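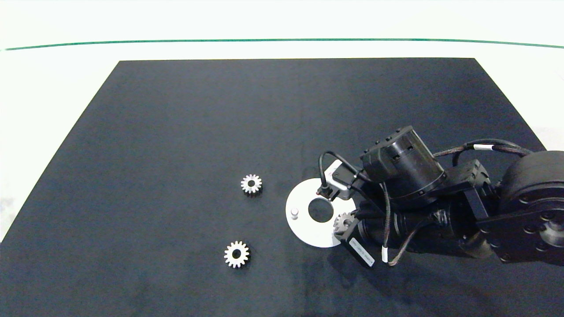
Figure 3. Two spur gears on a dark mat.

4.2 Do repair events change buying habits?

Kerno reported that 70 of 100 visitors to its repair days planned to buy fewer new appliances. We doubt the figure means much. Visitors were asked at the door, with the host standing by, and a plan costs nothing to state. Fawzy's survey in Rasness put the question again by mail in December and got only 30 replies - too few to settle anything, and probably from the keenest people. 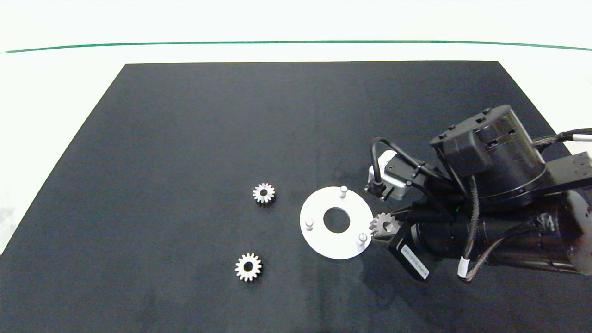 Vol. 7, No. 2, p. 50

The Prarnedeck study is often cited as stronger evidence. It had no comparison group, however, and it counted a replaced part the same as a tightened screw. Small metal parts such as gears may well outlast the housing around them, but that says little about what a household buys next.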